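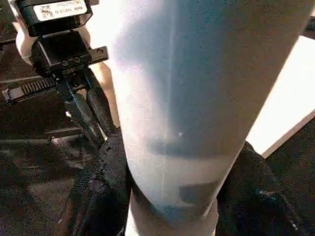
Pale grey cylinder with a darker band towards one end.

Packing and Storage Technician, Avico, Ostalby site

Avico stores and dispatches cylindrical goods for trade customers. We need one technician for the packing room, on a permanent contract of 37 hours a week. Reference 413.

Duties
Check each cylinder for dents, scuffs and open seams.
Compare the label with the packing list and record any mismatch.
Wrap, box and shelve items by diameter.
Keep the benches in bays 71 and 74 clear at the end of each shift.

Requirements
Six months' work in a warehouse or packing room. Careful written records. Able to stand for most of a shift. Training on the Kadeck stock system is given in the first week.

Shifts start at 7 am. The post is open from January.

Send a CV and a short covering letter to Rehema Makori, quoting the reference. Interviews are held on site with Kerubo Kaijage.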